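Orsolya Kun's opponent pulled out nine days before the Plingate show, and the replacement is Kekeli Asante. I have been to both of their last fights, so I wanted to write something down before the card.

The original bout was with a grappler out of the Tkachenko gym. She hurt a rib in sparring and the promotion confirmed it in a two-line post at night, when most people had gone to bed. By breakfast Asante had agreed to step in. The fight stays at five rounds, and it stays last on the card.

Kun is the champion at this weight, and she has held the belt since March of last year. She boxes well and keeps her feet under her. What she doesn't do much is finish people. Her last three wins went to the judges, and one of those was closer than it should have been. She lost the first 2 rounds to a fighter who did nothing but jab and circle, then took over once the other woman slowed down.

Asante is harder to read. She trains at Drurier, a small gym that shares a parking lot with a tire shop, and she works mornings at a bakery. I watched her there in the winter during an open session. She spent most of the hour on getting up off the bottom, the same movement over and over, with a bigger partner lying on her. Her coach barely spoke. 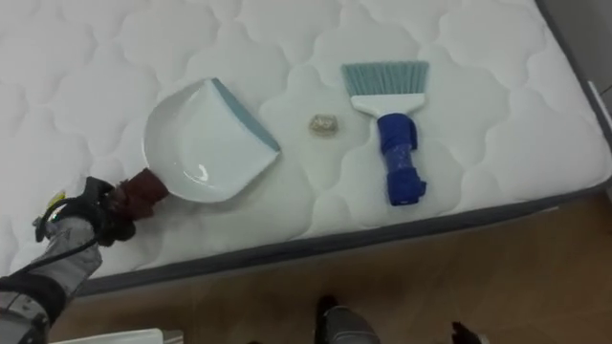 In her last fight that work showed. She was taken down early, got back up along the fence, was taken down again, and got up again. By the third round the other fighter had stopped trying. Asante won it with leg kicks and a short right hand that landed far more often than it looked like it would.

The problem is the time. She was already getting ready for a three-round fight on the Plinell undercard in the same month, so she is in shape, but the last two rounds will be new to her. She has never been past fifteen minutes. Kun has done it twice and looked better late both times.

Weight is the other question. Asante told the local radio show that she was close enough and didn't want to talk about it more than that. I think she'll make it. She missed once, early on, and by her own account she was sick for days after, and she has used the same nutrition plan ever since.

As for the show itself, the Plingate hall holds 2,000 for fights, and I have never seen it full. For the last title bout the balcony was closed and they moved everybody down to the floor. I prefer the balcony - you can see the feet, and you don't spend half the night looking at a cornerman's back. This time they are opening 490 balcony seats, and I have one of them, on the left side near the stairs.
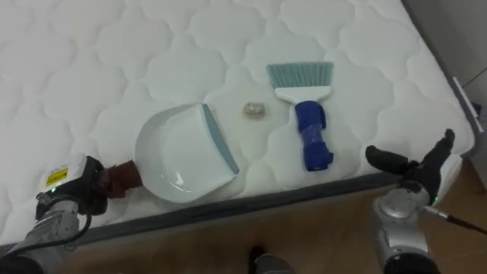
Does the belt still count if a late replacement wins it?

It counts. The promotion approved Asante as a title challenger when she signed, so if she makes weight and wins, she leaves with the belt. If she misses weight the fight can still go ahead, but she can't win the title, and part of her pay goes to Kun.

My pick is Kun by decision. I expect Asante to take the first round with kicks, and maybe the second, and then I think the champion starts walking her down. If Kun tries to wrestle to save energy I could be wrong, since that plays into what Asante has been drilling all winter.

There is also a good bantamweight fight third from the top, between two people I know very little about. Doors are at 5 and the first bout starts an hour later. I plan to be in my seat for all of it, and I'll post round scores for the main event when I get home.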